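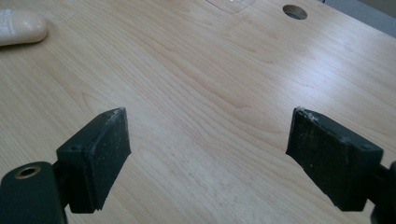 Runberg's plan to save its shopping street has a familiar look

By Riaan Botha
2 min read
5 comments

The town of Runberg wants shoppers back on Sithole Street, and it is ready to give up parking money to get them. Under a plan released this week, the first 40 minutes at any meter would be free through December.

Town officials say the change will bring "a steady return of foot traffic." The plan does not say how steady, or who will measure it.

A similar offer three years ago was also called a success. The only figure given then was 369 parking sessions in its first month, with nothing from the month before to compare it to.
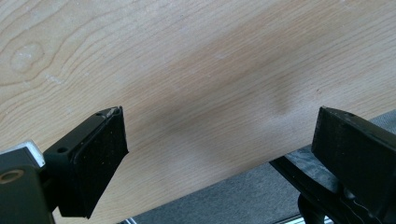

RUNBERG, June 2020 — Mélanie Grewal has sold shoes on the street through both the last offer and the one before that. She would take free parking over paid parking, she said, but doubts it was what kept people away.

"My customers complain about the empty stores," Grewal said. "I can't remember one who complained about the meter."

The town has set aside $2,000 for new signs. A consulting firm, Omatus, wrote the plan and will also write the review of it, which is due after the offer ends. The firm did not answer questions about whether it would count shoppers or only cars.

The council is expected to approve the plan without changes.

Shared 40 times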